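Rustasbridge Sewing Circle
Minutes of the November meeting

Present: Ntombi Buthelezi (chair), Desta Negash, Cletus Hutchins, Mitiku Gebreyes, Tamara Ursu (minutes)
Apologies: none
Started 7.15pm

1. Last meeting
Minutes agreed. Cletus asked for "lining" to be changed to "interlining" under item 4. Done.

2. Raincoat project
Everybody has now cut out, hurrah! Ntombi brought her finished coat in the mustard waxed cotton and we all had a go at wearing it. The sleeves sit beautifully. She took 2 cm off the sleeve head before setting it in and recommends that anyone with narrow shoulders does the same. Desta's hood is still too deep (she can't see the kerb) but the colour is gorgeous. We agreed to try a dart at the back of the hood next time, on scrap first.
Action: Desta to bring scrap and her hood pattern.

3. Fabric order
Mitiku has been through the Geerts list and the order comes to £343 including delivery, with the green corduroy back in stock at last! Agreed to go ahead. Tamara would still like a sample of the brushed cotton before we buy any for nightshirts, as the last lot bobbled after two washes.
Action: Mitiku to place the order and ask for the sample.

4. Nimargate swap day
Such a good afternoon. Cletus came home with a tweed jacket that only needs new buttons, and Ntombi found a pleated wool skirt in her size. We'd all love to go again in spring. More hangers needed, and a proper mirror if Plustcombe hall will lend us theirs.
Action: Cletus to ring Plustcombe.

5. Scarf evening
Desta will show us rolled hems by hand, which she does faster than most of us manage on a machine. Bring a fine needle and silk thread. Pins with glass heads please, the plastic ones melt under the iron.

6. Any other business
Tamara has 500 shirt buttons from her aunt's shop, mostly mother-of-pearl, and is happy to share them out. Very much yes please!
The overlocker needs new needles. Mitiku has the size written down.

Closed 8.50pm. Next meeting same place, Ntombi bringing ginger cake. 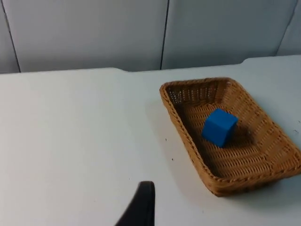

Wicker basket and blue cube on a white tabletop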